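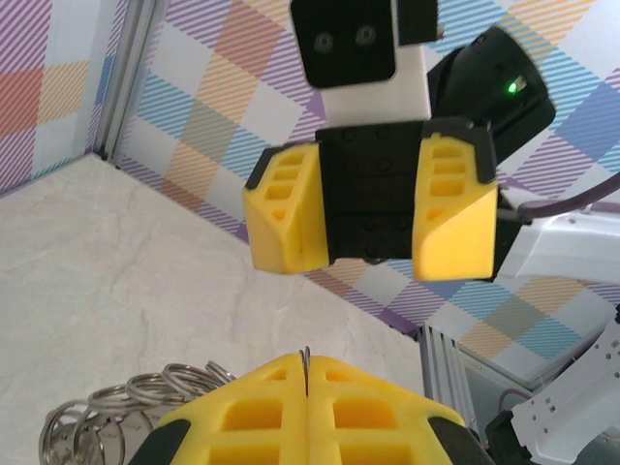 Key ring held in the lower gripper, second arm above it. Open day at Pranodmont.

Home | Forums | Events and Visits | New Posts | Log in

Pranodmont open day, two-arm bench demo

benchvise_dan
Went to the open day at Pranodmont on February 14, 2021. Masks on, small groups, 25 minutes per group, then they moved you along to the next room. The picture is from the key ring bench, which is the one I wanted to see.

The job is handling split rings. One arm pinches a single ring and the other arm comes at it from the opposite side. The person running our group was Mortimer Kasprzak. He answered everything he was asked and said "I don't know" a couple of times, which I liked.

What I saw in my 25 minutes: the arm got hold of a ring on most tries. The handover to the second arm was less reliable. Twice the ring turned sideways as the fingers closed and he had to stop and reset it by hand. A person was steering both arms for the first half. After that they ran it on its own, slower.

Parking is behind the Kiltska building if anyone is going to the next one. The front lot is for staff.

14 replies | 3 shares

olive_drab
Thanks for posting. What are the fingers made of? They look printed.

benchvise_dan
Printed, yellow plastic, with little pockets all over the faces. I asked what filament and he said they had changed it in February and he would have to look it up. They keep a drawer of spares.

torque_and_tea
I was in the group after yours, I think. I'll be the one to say it, I wasn't impressed. A split ring is a bought part that costs next to nothing, and a person can pick one up and pass it to the other hand without looking. We stood there for most of our slot and saw three good handovers. If Pranodmont wants to bring customers in, they should show something a customer would pay for.

benchvise_dan
Different group, so I can't speak to yours. Ours had more than three. I don't think it was aimed at customers though. The sign-up page said "work in progress."

rmh_controls
I disagree with torque. Thin round wire is a hard thing to hold. There is almost no contact area and it wants to roll. In the picture it's down in the seam with only the top of the curve showing. That's a decent grip, but it leaves the second gripper very little to grab. I'd want to see more of the ring sticking up before I tried the handover.

torque_and_tea
Hard to do doesn't mean worth doing. We had an Olteanu bowl feeder at my last job that put small parts into a track all shift long. No cameras, no second arm.

rmh_controls
A bowl feeder is fine if you run one part forever. Split rings also hook onto each other in a bowl. Ask anybody who has tried.

torque_and_tea
I have tried. They hook some. You tune it.

olive_drab
Does the upper gripper have its own camera? Looks like two lenses on top of the white mount.

benchvise_dan
Yes, two lenses side by side on that one. I didn't ask what it was or how much they rely on it.

kpl_maint
My question is the cable. There's a purple one coming out by the right finger and curving off to the side. Did they say how often they replace those? On our cell the cable at the wrist is always the first thing to go, and it takes 90 minutes to swap because of how it's routed.

benchvise_dan
Didn't ask. Sorry. If you write to them they do answer email.

sunny_side_fab
I took my nephew to the same open day and he loved it. He is 12 and he asked Mr. Kasprzak why the walls were plaid and got a long answer about cameras and backgrounds that I did not follow at all! We got to the Indevlow room late and only saw the end of the conveyor demo, so leave more time than you think. The coffee was free.

torque_and_tea
The Indevlow room was better, I'll give them that. That conveyor could go on a floor tomorrow.

rmh_controls
The conveyor has been on floors for years. That's why it works.

kpl_maint
Is there a date for the next one?

benchvise_dan
Not yet. They had a sheet by the door to leave your email and they are capping it at 30 people again. Nearly full by the time I signed. I put down that I'd like to see the handover with a bigger ring and a smaller one, same fingers, no changes in between. If I get in I'll take a notebook this time and write down tries and drops so we have something to argue over.

rmh_controls
Put me down for that. Also ask about the cable for kpl.

benchvise_dan
Will do.

Previous thread | Next thread | Back to Events and Visits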